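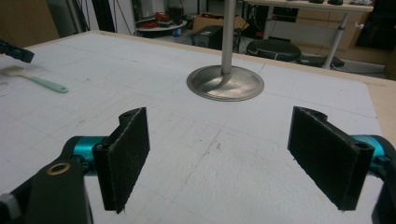
White tabletop, pencil grid still on it. Scuffs and all.

How to draw a full-size layout before you cut anything

Did this for a garden arch, works for any curved piece. You need a flat white surface, long straightedge, soft pencil, a trammel (or a stick with a nail in it), eraser.

1. Wipe the board. Let it dry. Grit under the straightedge will wreck a line.

2. Draw one baseline along the longest edge. Everything gets measured off this one, so take your time here and nowhere else.

3. Square up from it. Check with 3-4-5, not your eye. Then the big rectangles. Light pressure!! You will be erasing.

4. Mark the center line. Mine was a 2,000 mm span so center at 1,000. Write the number next to it, small.

5. Arcs. Pin the trammel on the center line, swing slow, one pass. If it wobbles do the whole arc again, dont patch it.

6. Second arc for the inside of the curve. I went 91 mm in. Vasanthi Siriwardena goes wider on hers, up to you.

7. Step back. Look at it from the far end. Fat spots in a curve show up from there.

8. Trace onto hardboard for the template. Cut 2 mm outside the line, sand back to it.

Wrong line? Erase now, before the next one goes on. Ghost lines are how I cut a leg 25 mm short in November.

Pencil: 2B for arcs, HB for the grid. Pen bleeds and you're stuck with it forver.

Joints are on the next page.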